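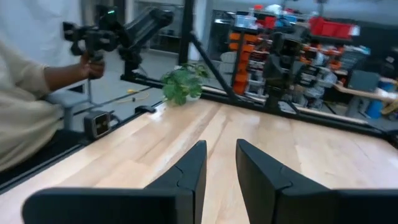 Wrist cam, leader arm in hand at the left rail, gripper open.

Ticket: demo cell, leader/follower lag and gripper not closing
Site: Clondby open day
Opened: August 1, 2022
Priority: high – visitors due in again after lunch
Status: closed, see last entry

Reported
Follower trails the leader arm by a good half beat. Gripper opens fine, stops short on close. Second arm not affected. First group of visitors saw it twice, we switched to talking.

Tried so far
- Restarted the Prumavent control app. No change.
- Swapped the leader USB cable for the spare. No change.
- Green light on leader is on, so it has power. Doesn't tell us much else.
- Checked joint IDs, all 6 found on both sides.
- Re-zeroed leader with the arm folded. Lag same, close slightly better.

Log, newest last

Looked at the settings file. Somebody loaded the March profile for the Kapoor visit. That one has smoothing at 8, we normaly run 5. Explains the lag. Put it back to 5, restarted, follower keeps up now.

Gripper still stopping short. Closed it by hand with torque off, goes all the way, nothing rubbing. So not mechanical. Close limit in the same profile is 67 percent – set low on purpose in March for the foam blocks. Raised to full.

Picked and placed a block across the table, no drops. Then again with the leader moved fast. Ok.

Asked Prumberg support if profiles can be locked. They say next release, no date.

Afternoon group
Ran the full demo, let visitors drive the leader one at a time. One kid got the wrist joint right up to its stop and the follower faulted, cleared it from the app, less than a minute. Not the same issue, will open seperate ticket.

To do
- Rename March profile so it has Kapoor in the name
- Print the start-up checks and tape them by the cell
- Order another spare USB cable

Closing this one. Reopen if the lag comes back.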